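Fake fruit, again

I have never trusted fake fruit. My aunt kept a bowl of wax pears that fooled me once, at age six, and I still hold it against her. So when Benito Soler told me artificial grapes had gotten "really convincing," I asked convincing to whom.

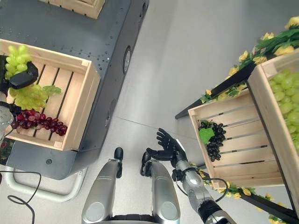

The red ones come closest, I'll give him that. Mixing a few pinkish berries in with the dark ones helps, and so does a plain slatted crate - everything looks fresher in pale wood. The green ones I'm less sold on. Real grapes have dull spots and one sad berry near the stem.

Benito says they'll last for years. So did the pears, and look how I feel about those.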